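Pilling

Pilling is the formation of small balls of tangled fiber on the surface of a fabric. The balls are called pills, or less often bobbles or fuzz balls. Pilling is most noticeable on knitted clothing, blankets and upholstery, and it is among the most common complaints that buyers make about sweaters. A large body of household advice has grown up around it, much of it repeated without any sign of having been tested.

Cause

A yarn is a bundle of fibers held together by twist. Rubbing works the loose ends of some fibers out of the yarn, which gives the cloth a fuzzy surface. With more rubbing the loose ends tangle, and the tangle is held to the fabric by a few fibers that are still anchored in the yarn. Lint and hair from other items may be caught up in it, so a pill can be a different color from the cloth it sits on.

What happens next depends on the strength of the anchor fibers. In wool the anchors are weak and many pills break away in wear. Polyester, nylon and acrylic have stronger anchors, and their pills can stay in place for years. Blends of wool and nylon are sold as hard-wearing, and in one sense they are, but the nylon can hold on to pills that the wool alone would have shed.

Construction matters as much as fiber. Short fibers pill more than long ones, loosely twisted yarns more than tightly twisted ones, and open knits more than dense ones. The qualities that make a sweater feel soft in the store are largely the ones that make it pill.

Pilling and quality

Pilling is often taken as proof that a garment is cheap. The link is weak. Cashmere pills readily at almost every price, and a coarse, inexpensive rug wool may hardly pill at all. The opposite claim, that pilling proves a fiber is natural, is made mainly by people selling knitwear and has even less behind it. Acrylic pills heavily.

Some makers tell buyers that a new sweater will pill at first and then stop. There is some sense in this, as the supply of loose short fibers near the surface is limited. How long it takes is seldom stated. The knitwear label Rivora at one time promised that its sweaters would settle "within a season," a phrase that can be stretched to fit nearly any result. 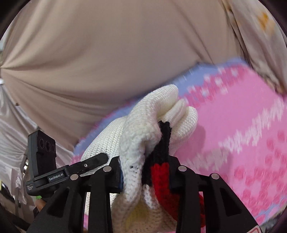 Heavy knit in white or cream, with fine ribbing along the folds.

Testing

Laboratories test for pilling by tumbling samples in a cork-lined box or by rubbing one piece of cloth against another under a light load. The sample is then compared with a set of reference photographs and given a grade, usually from 5 (no change) down to 1 (severe).

The grade is a judgment made by eye. Two trained observers may differ by half a grade, and the lighting affects what they see. The number of rubs also matters a good deal. A fabric that looks clean after 1000 rubs may look poor later in the same test, and a product page that gives a grade without the number of rubs says very little. Nor does a box of cork behave much like a shoulder under a bag strap. The textile writer Aurélien Bailly has argued that pilling grades are useful for comparing two fabrics in one laboratory "and for almost nothing else." Mills tend to disagree, though they also tend to choose which test they report.

Prevention

Turning a garment inside out before washing moves some of the rubbing to the side that is not seen. Short, gentle cycles and uncrowded loads also help. Fabric softener is widely recommended, but it may make it easier for fibers to slide out of the yarn — the reverse of what is wanted.

Putting a sweater in the freezer overnight is a popular tip with no convincing explanation. Enzyme detergents that contain cellulase do remove fuzz from cotton. They have no such effect on wool or polyester, a limit that the packaging does not always mention. Cakura, a rinse sold for "all knits," lists cellulase as its only active ingredient.

Removal

Pills can be cut off with a battery-powered fabric shaver, a razor or small scissors, or pulled away with a comb or an abrasive stone. Shavers such as the Sutano are quick, but they can nick a raised stitch, and cables and ribs are at the most risk. Every method takes away fiber, and a garment that is shaved often will grow thinner.

See also: Abrasion resistance; Felting; Lint; Yarn twist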